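Kamran Ebrahimi
February · 7:42 am

ok I've been promising a thread about moving my grandmother's recipes out of her notebook and into something the rest of the family can cook from. I have coffee and the house is quiet so let's go

the notebook is a green school one, 115 pages, in her handwriting, and she wrote it for exactly one reader, herself. So there are no oven temperatures. There are barely any amounts. One entry is the name of the dish, the word "onions" underlined twice, and a phone number for a man who fixed washing machines

♡ 6 Share

first thing I did wrong: I started at page one. Please don't start at page one. Page one was a wedding pastry I've eaten maybe twice in my life and I had no idea what it was supposed to taste like, so I couldn't tell if I was getting closer or further away. I wasted a whole bag of good almonds on it

start with the thing you ate every week. For us that's the lentil and rice one with the crispy bottom. I know that dish with my eyes closed, and when it's wrong I know in one bite

second thing, her cups. Every recipe says "a glass of." Which glass!! My aunt says the tea glass, my mother says the water glass, and they haven't agreed on anything since I was in middle school. With the tea glass the rice came out right and with the water glass we had enough to feed the street. So tea glass. My mother still doesn't accept this

♡ 7 Share

I weigh everything now. I pour it the way she would have, by eye, into a bowl on the scale, and then I write down what the scale says. If you have an older relative who still cooks, get them to do the pouring and you just sit there with a pencil. Don't ask questions while they're pouring, they'll stop and think about it and then the amount changes

and PLEASE write down the pan. I had the same rice fail over and over in my big wide pan and then come out perfect in my neighbor Ginevra's dented little one. Same stove setting, same rice. I bought a smaller pan the next morning

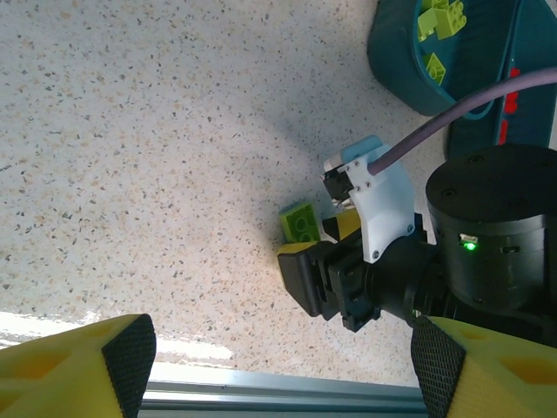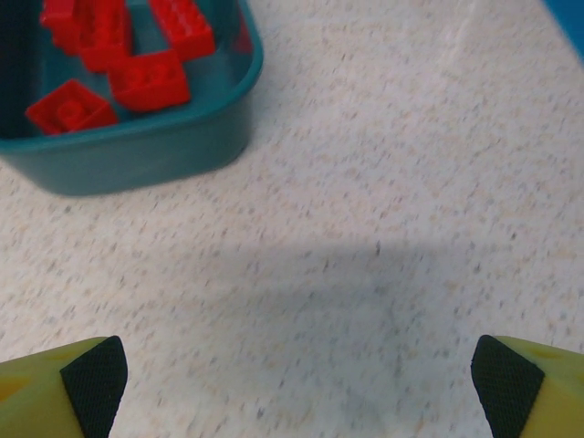
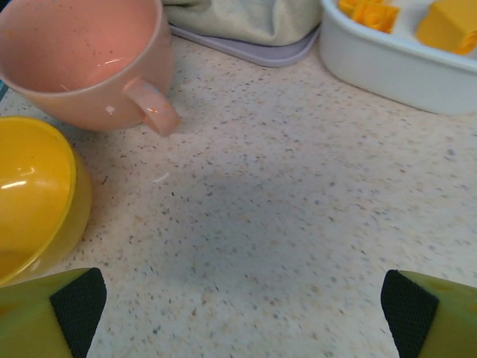 anyway, the handwriting. Her letters got bigger and looser as the years went on, so you can kind of date the pages by it. The early ones are tiny and squeezed in to save paper and I needed a magnifying glass for some of them. The late ones are four lines to a page and half of those are instructions to call somebody

there are two different soups with the same name. I spent ages thinking one was a correction of the other and kept trying to merge them. My uncle finally told me one is for when you're sick and the other one is for company. He thought everybody knew this

♡ 2 Share

Ginevra Farina (the neighbor with the pan) has been doing the same project with her father's stuff and she's way more organized than me. She cooks each recipe twice before she types it up. First time following the page, second time following her own notes with the page closed. If the second one doesn't work, her notes are missing something

I stole this immediately and it's embarrassing how much I'd left out. I had a whole stew typed up, very pretty, nice font, and never mentioned when the water goes in

she also writes down what it should smell like at each step, which I thought was a bit much until I burned the turmeric. Her note for that step would have been something like "smells like warm dust, add the tomatoes NOW." Mine said "cook a little"

things I'm leaving in even though they don't help anyone cook: the washing machine man. The grocery list on the back of the eggplant page. The spot where she wrote "too salty, his fault" and we have no clue whose fault it was. My cousins are all guessing and every single one of them has picked their own father

things I'm leaving out: there's one recipe with a note that says not to give it to a certain sister-in-law. She's ninety and she's getting a copy of this book. So that note is staying with me

♡ 7 Share

a few people asked how I'm typing it up. Just a plain document, one recipe per page, big print, because half the family reads without their glasses and the other half will print it and stick it to the fridge. Ingredients in the order you pick them up. I put her exact words at the top in a different color and my version under it, so if I got something wrong somebody later can go back to what she wrote

I did look at a recipe app, but my mother would have to make a password and I'm not living through that again

where I'm stuck right now is the pickles. She has 6 kinds and for the salt she writes "until the egg floats." I asked my aunt and she said yes, until the egg floats. I asked which part of the egg should be sticking out of the water and she said a coin's worth. I asked what coin. She told me she had to go

so if anyone out there makes brine with an egg, tell me about your coin. I have two jars going in the pantry with different amounts of salt and I'll report back when they're ready to open

♡ 115 Reposts 6 Replies 7

Back to top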